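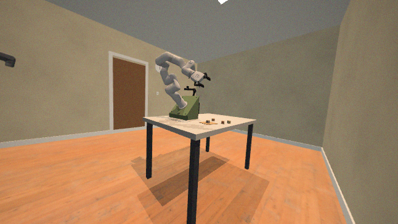
# Doltine Tabletop Cell – simulated scene pack for demonstration recording

Doltine is a ready-made simulated workcell for teams that need recorded examples of pick-and-place work. It contains a robot arm on an angled mount, a table, a flat target plate, four small blocks and a closed room with fixed lighting. You drive the arm, the pack records what you do, and the result is an episode file that a training script can read without conversion.

The pack is sold by Brusholm as a download. It runs on one workstation and needs no network connection after the license has been activated.

## What is in the pack

- The Doltine scene, with arm, mount, table, plate, blocks and room
- The recorder, which writes one folder per episode
- The replay tool, for checking and trimming episodes
- A task editor for start positions, goals and time limits
- 300 sample episodes recorded by our own operators
- A written operator guide (PDF, 51 pages)

Control devices are not included. See "Input devices" below.

## How recording works

An operator opens a task, presses start and moves the arm with a hand controller or the keyboard. The recorder saves joint positions, gripper opening, block positions and the commanded motion at every step, along with images from each camera view you have turned on. When the operator presses stop, the episode is marked as kept or discarded.

Episodes that run past the time limit are stopped and placed in a separate folder. They are not deleted. Several customers have asked for this, as failed attempts are useful when training a success detector.

Each episode starts from a layout drawn by the task editor. You can fix the layout, vary it within a region, or load a list of layouts from a text file. The seed is stored with the episode, so any start can be rebuilt later.

## Operator notes

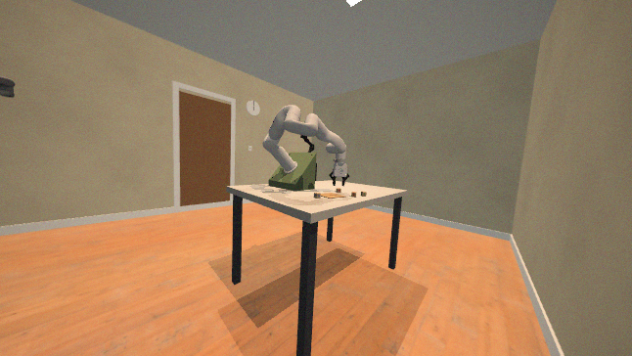 Approach height is the setting that new operators most often get wrong. The default task asks for the fingers to be open and pointing straight down before the grasp is attempted, and most good episodes pass through a pose like this one, with the tips just above the tabletop and nothing yet between them. From there the operator lines up with a block, lowers the last short distance and closes. If the wrist is still tilted when the fingers reach table height, stop and discard the episode. Correcting the tilt that low down tends to push the block, and the learned policy will copy the push.

Viorica Golob, who trains operators at Brusholm, recommends the following for a first session:

1. Record only the single-block task until the operator can finish it without looking at the key list.
2. Keep pauses short. Long pauses teach the policy to wait.
3. Leave small corrections in. An episode with one missed grasp and a clean second try is worth keeping.
4. Use the slow speed setting near the plate, and the normal setting everywhere else.
5. Change operators during the day if you can. A set recorded by one person carries that person's habits.

The replay tool shows the gripper opening as a line under the time bar. It is the quickest way to find episodes in which the fingers were closed and opened several times over the same block.

## Supplied tasks

**Single block to plate.** One named block must be moved onto the flat plate. The other three stay on the table and may be touched but not moved off it.

**Clear plate.** The episode begins with at least one block on the plate. All blocks must end up on the tabletop itself.

**Sort by color.** Two of the blocks are named in the goal text and must be placed on the plate in the given order.

**Free play.** No goal and no success check. Used for collecting general motion, and for letting a new operator get used to the controls.

You can copy any of these and edit the copy. The supplied versions are read-only, so results from different sites can be compared.

## Room and lighting

The room is kept plain on purpose. There is a wood floor, a closed door, a wall clock and not much else to draw a policy's attention. Wall, floor and table surfaces can be swapped from the settings panel, and the light can be moved or dimmed. We suggest recording the first part of a set with the default surfaces and turning on variation afterward, during replay. The replay tool can render a stored episode again with new surfaces, and that costs machine time only.

Camera views can also be added after recording. The stored state is enough to render an episode from any position in the room.

## Input devices

Keyboard control works on every supported system. It is fine for checking a task, but we don't recommend it for a full set – the motion comes out in straight segments, and it shows in the trained policy.

The Dralteck hand controller is supported directly and is what our operators use. Other six-axis devices can be mapped through the settings panel. Fatos Dimitriou keeps a page of mapping files sent in by customers, and new ones are welcome.

## File format

Each episode folder holds one state file, one settings file and one video per camera view. The state file is a plain table with a header row. Units are meters, radians and seconds. Loader scripts are supplied in Python.

The sample episodes that ship with the pack use the same format, so you can test your training code before recording anything.

## Set sizes

How many episodes you need depends on the task and on how much the layout varies. For the single-block task with a fixed layout, our sample set of 300 is enough to get a working policy. For the color task with full variation we recorded 4,000, with 17 operators taking part. Nermin Keskin's write-up of that set is included in the guide, with the operator schedule and the discard rules that were used.

## System requirements

- 64-bit Linux or Windows
- A graphics card with current drivers
- A solid-state drive for the recording folder
- One free USB port if you use a hand controller

Recording to a network drive is possible but not supported. Dropped steps are logged in the settings file, and the recorder shows a warning when the drive can't keep up.

## Licenses

**Single seat.** One workstation, one operator at a time. Recorded episodes belong to you and can be shared or published.

**Site.** Any number of workstations at one address. Includes the merge tool, which combines recording folders and flags repeated seeds.

**Teaching.** Same as Site, for schools and colleges. Write to us from your school address.

All licenses include updates for one year. The scene files from older versions stay available, so a set that was begun on one version can be finished on it.

## Changes in the current version

Released 10 Aug 2023.

- Block positions are now stored at full recording rate
- The discard key asks for a short reason, which is saved with the episode
- Fixed: the time limit was ignored in tasks copied from Free play
- Fixed: replay could start with the gripper in the wrong position when an episode had been trimmed at the front
- The Holst loader, which has been marked as outdated since January, has been removed

## Support

Technical questions go to Boris Petek, and license questions to Drita Đorđević. Both can be reached through the contact form. Please attach the settings file from one affected episode, and say which control device was in use.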